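Dinner plate

A dinner plate is a broad, shallow dish from which the main course of a meal is eaten. It is the largest piece in a standard individual place setting and the piece by which a pattern or line of tableware is usually identified. Related forms include the salad plate, the bread plate, the soup plate and the charger, which is placed under the dinner plate and does not normally hold food.

Form

The parts of a plate are the well, the shoulder, the rim and the foot. The well is the flat or slightly concave area that holds the food. The shoulder is the curve joining the well to the rim. The rim may be wide and nearly horizontal, as in traditional European services, or reduced to a short upturned wall, in which case the plate is called a coupe. The foot is a ring on the underside. It lifts the well clear of the table, stiffens the body during firing and gives stacked plates a fixed point of contact.

Coupe plates have a larger usable area than rimmed plates of the same diameter. They hold thin sauces less securely if the wall is low.

Materials

Most ceramic plates are earthenware, stoneware, porcelain or bone china. Earthenware is porous and depends on its glaze to resist liquids. Stoneware and porcelain are fired until the body is dense and absorbs little water. Tempered glass, enameled steel, melamine and other plastics are also used, chiefly where breakage is a concern. Melamine is light and resists chipping but is generally unsuitable for microwave ovens.

Color may be carried in the body, in the glaze or in a decoration applied over or under the glaze. Plain colored plates are often sold as open stock, so that single pieces can be replaced and colors mixed on one table. 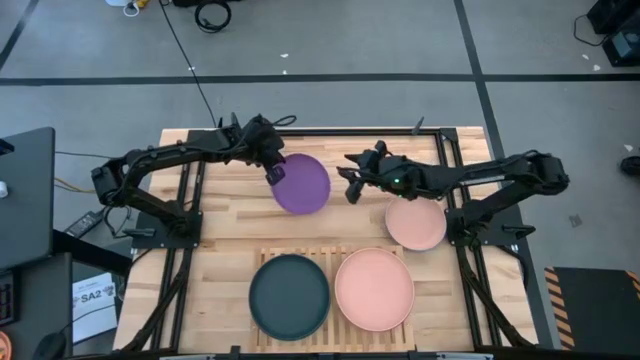
Stavros Mitsotakis-Vlachou objects that mixed colors belong to casual service only and that a formal table requires one pattern for every course. Other writers on table setting allow a change of pattern between courses, provided that all plates in use at one time match. The Nikolaidis handbook takes the second position and devotes 2 chapters to the combination of plain and decorated ware.

Stacking and storage

Plates are nested by size, largest at the bottom. An unglazed foot can scratch the glaze of the plate below it, and felt or paper separators are used for fine ware. The Gulus pattern, a coupe form made at the Clenarano pottery, has a foot diameter of 90 mm and an overall diameter of 218 mm, small for a dinner plate and closer to the size often sold for lunch service.

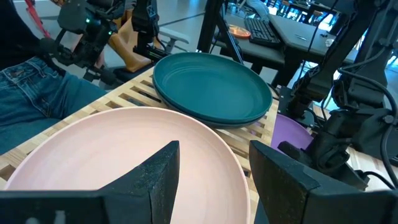 Vertical racks take up more shelf length than stacks but allow any plate to be removed without lifting the others. The slots must be wider than the thickness of the rim and should support the plate at two points.

Wear

Common forms of wear are rim chips, gray metal marks left by cutlery, and crazing, a network of fine cracks in the glaze. Metal marks can usually be removed with a mild abrasive. Crazing is permanent.

See also

Charger
Place setting
Soup plate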